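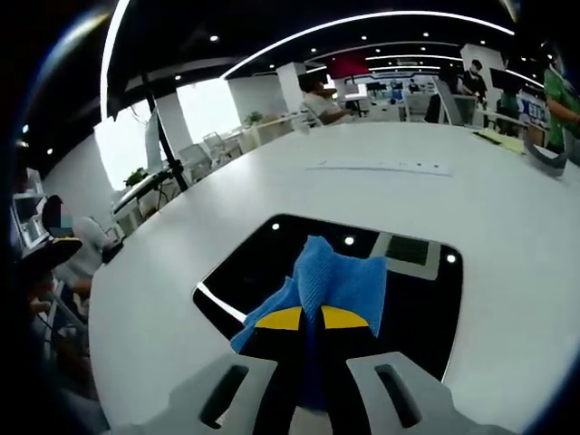

Why does a cotton cloth shrink most in its first wash?
The yarn is held under tension while it's spun, woven and finished. Warm water and tumbling let it relax, so it goes back to a shorter length. Later washes have less left to release.

Textiles 1 – notes for session 6, fibres and finishing
Put up 13 June 2024. Bring sample card 18, we didn't get to it.

Recap from last time
Staple fibre = short lengths, has to be twisted to hold together. Filament = one long continuous length. Silk is the only natural filament we cover. Polyester, nylon, viscose can be either, depends if they get chopped.

Twist: more twist, stronger yarn, up to a point. After that it gets harsh and starts to kink back on itself. Crepe uses this on purpose.

Cotton
Takes up water inside the fibre as well as between fibres. Stronger wet than dry (exam people like this one). Creases badly, little spring in it. Mercerising – treated with caustic soda, usually under tension, comes out shinier and takes dye better.

Wool
Scales on the outside. Heat + water + rubbing = felting, and you won't get it back. Different from the relaxing of cotton, please don't mix the two up in the write-up, half the last set did. Crimp gives it bulk and traps air.

Viscose
Regenerated cellulose. Drapes well, absorbs well. Loses a lot of strengh wet, so no wringing. Go easy on the Melis sample, it has already been pulled out of shape once.

Polyester
Absorbs very little. Dries quick, holds a pleat if heat set. Picks up oily stains and hangs on to them. Fabric softener leaves a coating and wiping cloths then smear – leave it out for those.
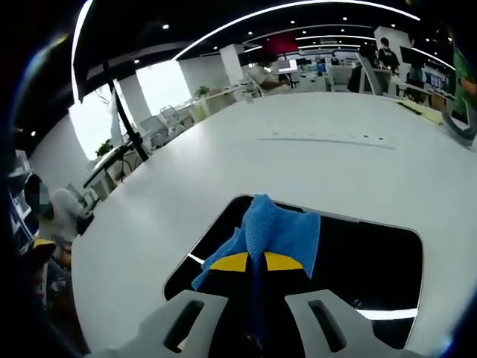

Blue textured cloth, bunched at the centre and spread over a glossy black device.

Drape and handle
Drape = how a fabric hangs under its own weight. Depends on fibre, yarn, weave, and finish, usually in that order but not allways. A loose weave in a stiff yarn can hang better than a tight weave in a soft one. Handle is the feel of it, so describe it in words (crisp, limp, dry, greasy) and say which side you touched.

For the comparison:
Dultatier – plain weave, unfinished
Rukeo – same weave, starched
Meler – twill, brushed one side
Cut all three on the straight grain. Mark the warp before you cut, pencil not pen. Measure, wash, dry flat, measure again both ways. Shrinkage is change in length over original length, times 100.

Reading: chapter 19, skip the section on blends, we do that in September. Spare swatches are in drawer 3140, sign the sheet.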